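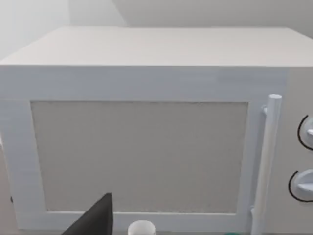 Getting the Spare Room Ready for Guests

We live 54 miles from the nearest motel, so anyone who visits us in Skarow stays at the house. Most come in July. These are the steps I follow, written down for my sister-in-law, Elba Retamal, and for anyone else who hosts in a small place.

Step 1. Ask for arrival times
Get the day and the hour, and ask who is riding with whom. When the Huenchumán cousins came, two cars turned up four hours apart and I cooked supper twice.

Step 2. Clear the closet
Empty at least half of it. Leave 3 feet of rod and a dozen hangers. Winter coats can go in the hall or under our bed.

Step 3. Wash the bedding
Do this two days ahead. Blankets that have been in the cedar chest need a few hours on the line. Put one extra quilt at the foot of the bed, even in summer. We are at 2,357 feet and the nights get cold.

Step 4. Check the bathroom
Run the hot water for around ten minutes and look under the sink for drips. Set out two towels per person and a spare roll of paper where they can find it.

Step 5. Write a note
Ours lists the Wi-Fi password, how to jiggle the back door, and which dog is allowed out. Yuxi Feng asked me to add where the coffee filters are, so that is on there now.

Step 6. Plan the first meal only
Soup or a casserole that can wait. After that, people can help themselves to breakfast, and we work out supper as we go.

If someone stays longer than a week, change the sheets and show them the washer.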